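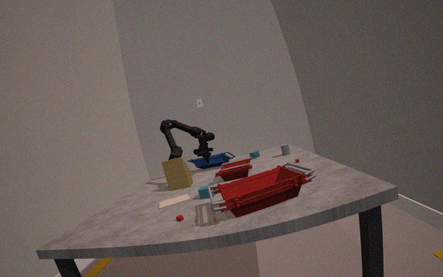 Can you compare two grippers properly in simulation before buying either of them? Up to a point — you can rank them on reach and clearance, but I wouldn't trust the grip force figures.

I've spent the past few weeks on this for work, so I'm putting the notes in a thread. The two candidates are the Danik, a narrow two-finger gripper, and the Kirui, which has wider pads and a longer stroke.

Same arm for both, same controller settings, same table. Each gripper got 2000 attempts, with the blocks and bins moved to new positions each time. Derek Marsden wrote the script that shuffles them.

The small red cubes are the hard part of the set. The Kirui pads are wide compared with the cube, so if the approach is a bit off in rotation the cube gets nudged away before the fingers close. Danik was clearly better here.

The flat cream slab was bad for both. You have to come in very low and the fingertips touch the table. The simulator treats that contact as stiffer than I think it should be. I've left the slab results out of the ranking.

Bins next. The big red one has rods at both ends and they get in the way more than the walls do. Kirui hit them 249 times over the whole run. I hadn't thought about handles at all when I set up the planner.

Tumaini Wanyama asked why I didn't just swap the bins for plain boxes. The ones on our packing line have handles, so the test bins need them too.

Controller note for anyone doing the same — slow the last part of the descent. I had it at full speed until Hamisi Mwakalinga looked at the logs and pointed out that most of the misses started there. Both grippers improved, Kirui more.

Camera placement made less difference than I expected. High and to the side was fine for the blocks. It was poor for seeing down into the bins, whichever gripper was fitted.

Current order for our parts: Danik first, Kirui second. If your parts are mostly large blocks I'd go the other way.

The real Danik is due on 14th March. Nerea Lozano is making the mounting plate. I'll run the cubes first and post the numbers under this.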